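From: Assunta Pagano
To: Plerkeck Street Fair list
Subject: Re: Goody bags, and what goes in them

On a gray afternoon in January, Do-yoon Ok wrote:

> Hi all. Before anyone orders anything, can we settle the kids' bags? Last year we had 60 and ran out before the puppet show was over. Also, several parents told me the bags had "mostly paper" in them. I'd like more candy and fewer coupons. Does anyone have a view on which candy, and can it please be wrapped? I am still finding last year's loose gumdrops in my car.
>
> Do-yoon

I have a view. I have several, and you have only yourself to blame for asking.

First, the number. We gave out all 60 and then improvised with sandwich bags, which the children saw through in every sense. I propose we plan for 204. That sounds insane until you remember that the Cao building has opened since then and every family in it seems to own a stroller built for three.

Second, the candy. I vote for the Fox's packets. The Fruits ones are orange and loud, the Spring ones are green, and there is a purple Berries for people who like to be different. One packet per bag, no fishing around in a bin for a matching set. If a child wants to swap, let the child negotiate. It's a life skill, and it keeps them off the bandstand.

Third, the bags themselves. White paper, twisted handles, a cartoon kid on the front. They stand up by themselves, which last year's did not, as anybody who worked the table in that wind will recall.

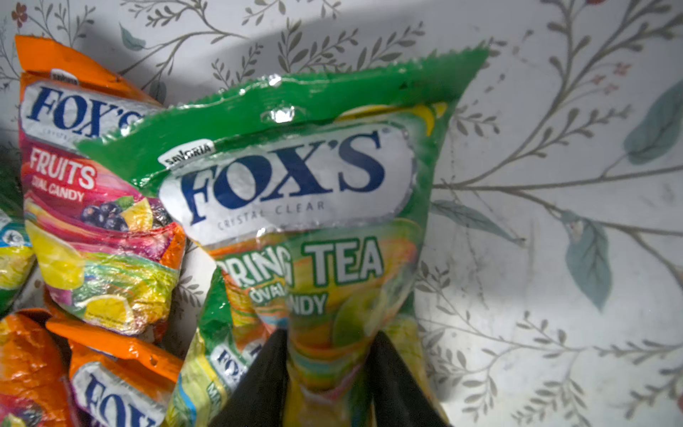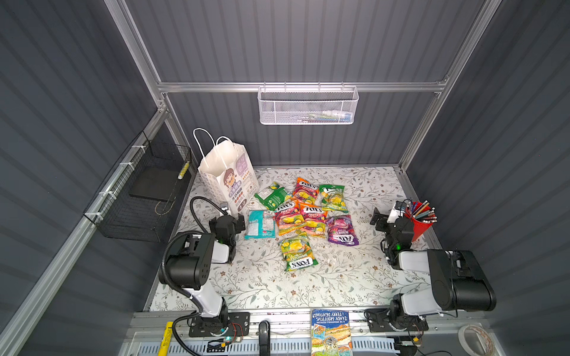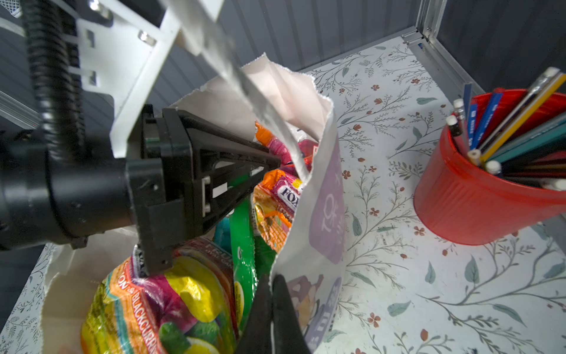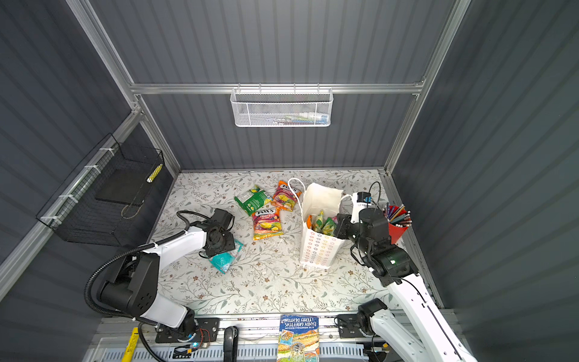

Now, packing. The candy goes in last. I know it's more fun to put it in first, and I know who does it, and I'm not going to name him on a public list. The packets slide to the bottom, the coupons go in on top, and a six-year-old looks in and sees a discount on gutter cleaning. Flyers flat against the back, sticker sheet next, candy on top where it can do some good.

Please also don't fold the top over and staple it. We did that two years ago and I spent the entire face-painting hour prying out staples for people who were four.

On pencils: Lukton Stationery has offered us a discount if we take them by the box. I'm in favor, but one pencil each and sharpened beforehand. An unsharpened pencil is a stick. Somebody with an electric sharpener and a forgiving household should speak up now.

On coupons: I'd cap them at two per bag. Sondton Dry Cleaning gets a slot because they lend us the folding tables. The rest can go in a dish on the welcome desk, where adults may ignore them at their leisure.

If we get up to 15 people around my dining table we can do the whole lot in one evening. More than that and you start packing each other. I'll make soup. Bring scissors, and bring them home again too — I have 17 pairs in a drawer and I bought two of them.

Do-yoon, can you check whether the candy order has to go in before the permit comes through? I'd hate to be left with that many packets and no fair, though I'd manage.

Assunta

P.S. The gumdrops were not my idea. Check the archive.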